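Umatberg Quarter redevelopment: frequently asked questions
Last updated 31 May 2021

What is being proposed?
The former Grivden goods yard will be redeveloped to provide 682 homes, a public library and a covered market hall. The design, by Ekanayake Architects, arranges the housing in 4 blocks on either side of a new pedestrian street.

Will the existing buildings be demolished?
The brick engine shed will be kept and converted into the market hall. The two later warehouses on the northern boundary will be taken down. Their roof trusses are to be stored on site and reused in the library where their condition allows.

How tall will the new buildings be?
The blocks facing Gilovley Road will have five storeys, in line with the terraces opposite. Those beside the railway will rise to nine.

Will residents have shared facilities?
Each block will have a laundry room, a bicycle store and a residents' room on the ground floor. The laundry rooms will open on to the courtyards and may be used by all households in the block.
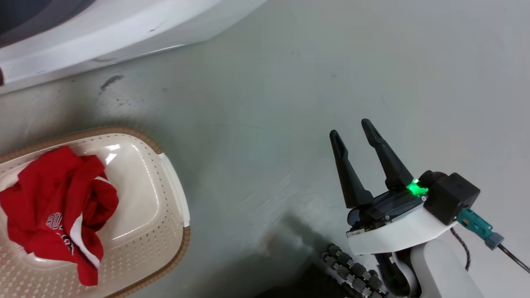
Laundry basket beside a front-loading washing machine.

Will there be car parking?
Parking will be limited to spaces for disabled residents, car club vehicles and deliveries. Residents of the new homes will not be eligible for street permits.

When will work begin?
Subject to planning consent, site clearance will start in January. The homes will be completed in 3 phases, beginning with the southern blocks.

How can I comment on the plans?
Written comments should be addressed to Mitali Munshi, Project Director, at the Umatberg Quarter site office on Gilovley Road. Drawings and a 1:1000 scale model may be viewed there during office hours. Large-print copies of the drawings are available on request.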